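About Us

Biswas Language Institute

The Biswas Language Institute provides evening and weekend instruction in written and spoken English to adults who live or work in the Grustitz district. The Institute was founded by teachers from the former Restik Street School and continues to occupy the upper floor of that building.

In the past school year the Institute enrolled 471 students, of whom 456 completed at least one full course. Instruction is offered at seven levels, from basic reading to preparation for college entrance. Each new student meets with a member of the teaching staff before placement, and placement may be reviewed at any time during the first month of a course.

The Femura Program, named for the fund that supports it, offers reduced tuition to students with family or work obligations. Forty-three places are available each year. Applications open in May and are considered in the order received.

Courses are taught in small groups. Reading and grammar are studied from the Institute's own workbooks, which are revised every summer. Evening classes begin at 6:30 p.m., and the building closes at 9:45 p.m.
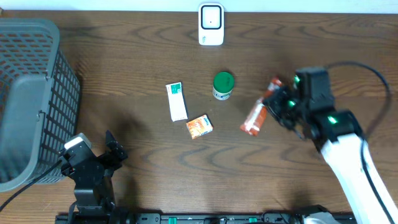
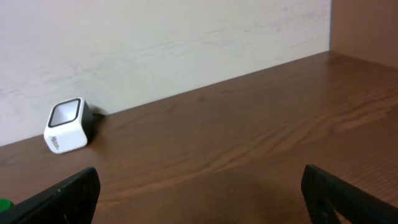

The Institute holds that adults learn a language best when lessons draw on daily life. Beginning students therefore practice with the words they need at the store, at the doctor's office and at work. A first lesson on color and position may call for no more than a brown wooden tabletop, a jar with a green lid and an orange snack packet, which students learn to name, place and ask for in full sentences. Later units cover forms, telephone calls and letters to schools and landlords.

Inquiries about enrollment may be made in person at the front office or by mail. Current course schedules are posted at the main entrance.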